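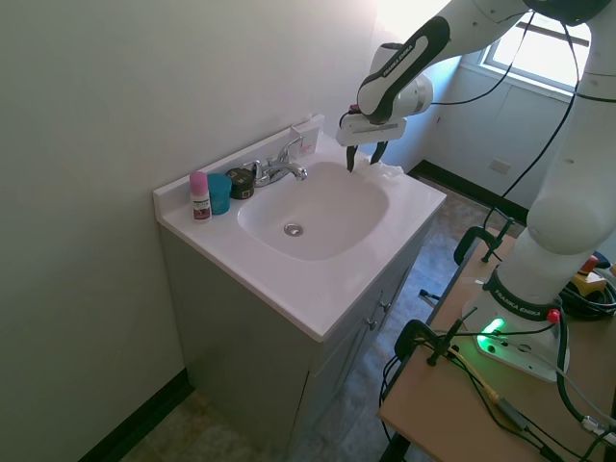
The 80 bus from Callside drops you at the bottom of a hill, and the Kinov building is at the top of it, which is how I came to meet my first household robot while badly out of breath. I'd imagined a grand entrance with a glass wall and perhaps something on wheels offering me a biscuit. I got a signing-in sheet, a sticker with my name spelt wrong and a very nice woman telling me to mind the step.

It was the November open day, the one afternoon in the year when the research group there lets anyone wander in. Most of the crowd seemed to be parents with children of the age that wants to press things. There were a few students, and two retired plumbers who had come over together from Sevotley and had opinions on everything. I attached myself to the plumbers as early as I decently could.

The group works on household chores, and of all the chores they might have picked they've gone for the bathroom. I asked Bohumila Šimek, who runs the project, whether she'd drawn the short straw.

"I asked for it!" she said. "Everybody wants to do kitchens. Kitchens are glamorous. You can make a film of a robot frying an egg and people will watch it. But ask somebody what they'd pay never to do again, and they say the bathroom."

So there's a bathroom, or at least the part of one that matters to them: a small vanity unit with pale grey doors and silver knobs, a white sink top, a chrome tap with a single lever, a tiled floor. It looks like the one in every rented flat I ever had. The arm lives next to it on a cart with a wooden top, clamped down at the edge, with its cables bundled across the table. It's a Franka Emika, white and rather elegant, and it has only two fingers. They're black and they point straight down, and when it stops to think (Bohumila doesn't like me saying "think") they hang over the basin with the tips a little apart, like someone about to pick a hair out of the plughole.

I said this to one of the plumbers. He said he'd seen worse technique.

The job that afternoon was the cloth. At the back corner of the worktop was a crumpled white one, and the arm had to come down, take hold of it, wipe along the edge of the basin and put it back without sending the toiletries flying. I hadn't given a moment's thought to how hard a cloth is. A bottle is a bottle whichever way you look at it, but a cloth is a different shape every single time you put it down, and a robot that picked it up perfectly a minute ago has to start again from scratch. The group had logged 309 tries at that one job before the open day, and 118 of them had gone right from beginning to end. I thought that sounded dreadful. Bohumila was plainly delighted with it.

"In the spring it was none," she said. "In the spring it mostly pushed the cloth into the sink and then wiped the air, very carefully."

The first go I saw was a dud. The fingers came down, closed on a good pinch of nothing and carried it off with great dignity. A little boy at the front laughed so hard he had to be taken out for a drink of water. The second go was better, and then came the third, when it got the cloth by a proper fold, lifted it, and drew it along the rim in one slow sweep – and the whole room, me included, made the noise people make at fireworks. For wiping a sink! I've wiped a sink most days of my adult life and not once has anyone gasped.

What surprised me was the speed, or the lack of it. I'd expected something brisk and slightly frightening. It moves the way you move when you're carrying a full cup of tea across someone else's carpet. Bohumila told me they could run it quicker but they keep it slow on purpose with visitors about, and there's a red stop button on the table in any case, on a yellow box. One of the students stayed beside it all afternoon. I asked him if he'd ever had to hit it in earnest and he went a bit pink and said only for the toothpaste, and wouldn't be drawn any further.

The row of little pots by the tap is there to be a nuisance. There's a bottle with a pink cap, a teal one, a short dark jar with a black lid, and they get swapped for other things from time to time so that the arm doesn't get too used to any of them. People at home don't keep a clear worktop, so the robot isn't allowed one either. The project is called Kaewmanee, after somebody's cat, and I gather the cat was also fond of knocking things into basins.

The plumbers, meanwhile, had got down on their haunches and were discussing the cabinet. They wanted to know whether the tap was plumbed in (it isn't, there's no water anywhere near the thing yet) and when it would be, and what would happen to that cart and those cables when it was. It was the best question of the day. Bohumila took out a notebook and wrote down what they said about splashing, and about where she'd want an isolating valve, and I believe one of them left his phone number.

I did ask when I could have one. Everybody asks, apparently, and she has an answer ready, which is that the arm costs a good deal more than my bathroom and the bathroom would need to be a foot wider. She'd like it to do 1000 wipes in a row without a person stepping in. After that comes the soap scum, and after that limescale, which she mentioned in the tone other people keep for tax returns. Older people who can't lean over a basin any more are the ones she has in mind, and she'd sooner get one dull job right for them than six exciting ones half right.

I stayed far longer than I'd meant to. By four o'clock the children had mostly drifted off to the tea urn in the corridor and there were just a handful of us left, watching it go again. It missed, it came back, it missed by less. One of the plumbers had started giving it advice under his breath – "left a bit, left a bit, go on" – and when it finally got a grip on that cloth he shook my hand.

The bus back was late. I got in just after six and cleaned the bathroom before I'd even taken my coat off, slowly, with two fingers, to see what it was like. It took ages and I knocked the soap on the floor.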